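How to budget for a two-arm bench cell without believing the brochure

Start with the job. Ours is putting bowls into a wire dish rack, and every quote we got assumed something easier. Write the job down in one plain sentence and make each supplier price that sentence.

Step 1. List what the arms bolt to. Bases, front beam, rail, walls, corner posts. Palteo left all of it off the first quote.

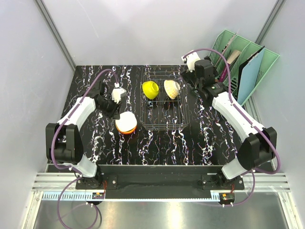

Then add cable. It has to loop around each elbow with slack, and I would budget spares from day one. Suppliers will tell you cables last. Ask for that in writing.

Step 2. Price the fingers separately. A glossy, curved bowl held on its side is a fair test, so ask for a demo with your own dishes — not theirs.
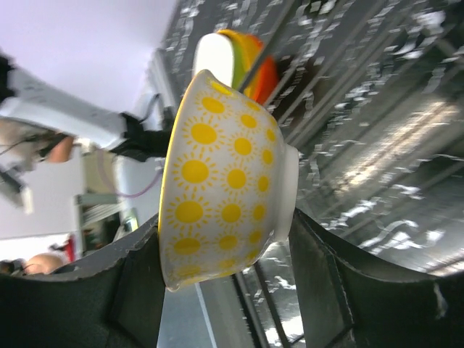 Elżbieta Chmielewska
Equipment planner, Nirov

Step 3. Cost the cameras by position. A wrist view and a fixed view do different work, and a "vision package" may only cover one of them. Hundik quoted us $400 for mounting brackets alone.
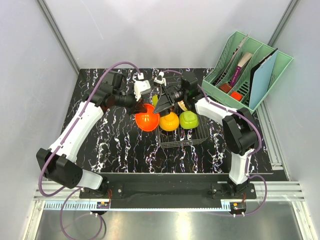
Step 4. Hold back 19 per cent of the total for whatever you forgot. I used to say less. Leave the second arm as its own line too, so you can see what it costs you, and get a lead time on it before anybody signs.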